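Two Seasons, One Bicycle: A Long Talk About the Lake Roads

We had agreed to meet at 4, and she was already at the table when I got there, with a paper map spread over most of it and a coffee holding down one corner. She has just come home from her second long ride through the lake country, and she was talking before I had my jacket off.

"So you have to look at this road," she said, and put a finger on a thin yellow line running along the water north of Mundwood. "I must have ridden past the turn for it the first time. I had no idea. It goes right along the shore and there's hardly a car on it!"

She rides a steel touring bike with two rear bags and a handlebar bag, and she had asked me not to use her name, mostly because her boss thinks she was resting. She was not resting. She rode from the train station at Mundwood out to the coast and back by a different valley, camping when it was dry and taking a room when it wasn't.

I asked what made her go back to the same region when there is so much else to see.

"People ask me that a lot," she said. "The first trip was in September and I was in a hurry the whole time. I'd set myself 80 kilometers a day, every day, and I stuck to it like a fool. I'd come into some lovely village at lunchtime and look at my watch and leave. I had all these places in my head that I'd seen for ten minutes. This time I went in June and I let myself stop."

The light helped. In June she could ride until late in the evening, and she often did, setting off after breakfast, sleeping in the grass for an hour in the afternoon, and getting to her campsite when everyone else was brushing their teeth.

"You get the roads to yourself after dinner," she told me. "The wind drops, the lakes go flat, and all the delivery vans are gone. I'd tell anybody to try it. Eat early, then ride."

The first part of the route is forest, long straight stretches of it, and she admits that it wears some people down. She loved it. There is gravel for a good part of the second day, packed hard where the logging trucks run and soft at the sides, and she let some air out of her tires and kept to the wheel tracks. Then the road climbs out of the trees to Gruron, a village with one shop, a church and a bakery that opens when it feels like it.

"I could talk about that bakery for an hour," she said. "They do a rye bun with cardamom butter in it. I bought two and ate them on the church wall, and then I went back in and bought another one for the road, and the woman laughed at me. On the first trip I went through Gruron without even getting off the bike. Can you imagine?"

The climb itself, she says, looks worse on the map than it feels. It is 500 meters from the lake to the top, with a flat section in the middle where there is a spring and a bench. She filled her bottles there and never had a stomach problem, though a rider she met coming down was using a filter.

I wanted to know about the nights, since I am somebody who likes a bed. She grinned and turned the map over, where she had written out her stops in pencil.

"You'd be fine! You'd stay at Hämäläinen," she said. "It's a guesthouse on the far side of the pass, in an old schoolhouse. You sleep in what used to be the classrooms. There's a sauna down by the water and a big table where everybody eats together. I'd booked one night and I stayed three."

It rained for most of those three days. She read a detective novel somebody had left behind, washed everything she owned, and learned a card game from a couple who were walking the same valley with a very old dog. When it cleared she had to make up her mind about the next stage — the main road, which is quick and dull, or the old mail road over the hills to the coast.

"Mail road," she said. "No question. But it was slow. There were trees down from the storm, and I had to take the bags off, lift the bike over, go back for the bags, put it all on again. I did that four times before lunch. I was filthy. I was also singing, so I can't have minded too much."

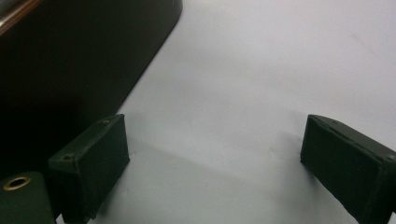

Open grip, pale tabletop.

The coast, when she reached it, was a surprise. She had expected something grand and found a low shore with reeds, and small boats pulled up on the stones. The ferry runs from a pier at Sirker, and she had missed the morning one by the time she rolled in, so she spent the day there swimming and eating smoked fish out of the paper.

"I think that was the best day, and I did zero kilometers," she said. "I talked to everyone. I fixed a kid's chain. Somebody's grandmother gave me a jar of cloudberry jam, and I carried it all the way home in a sock."

Did it survive?

"It did. It's in my fridge. There's a spoonful left and I'm saving it."

We went over the practical things before she had to leave. She would bring fewer clothes and a better rain jacket. She would carry cash, as the shop in Gruron didn't take her card. The train will take a loaded bike, but you have to reserve the space, and the hooks are high enough that she had to take her bags off on the platform. Mosquitoes were bad near the water in the evenings and no trouble at all up on the pass.

As for the next trip, she has already asked about time off. There is a track that leaves the mail road just before Sirker and goes north around a bay, and the couple with the dog had told her it could be ridden in dry weather. She folded up the map, got it wrong, and folded it again.

"January, I'll start planning properly," she said. "Well — I've sort of started."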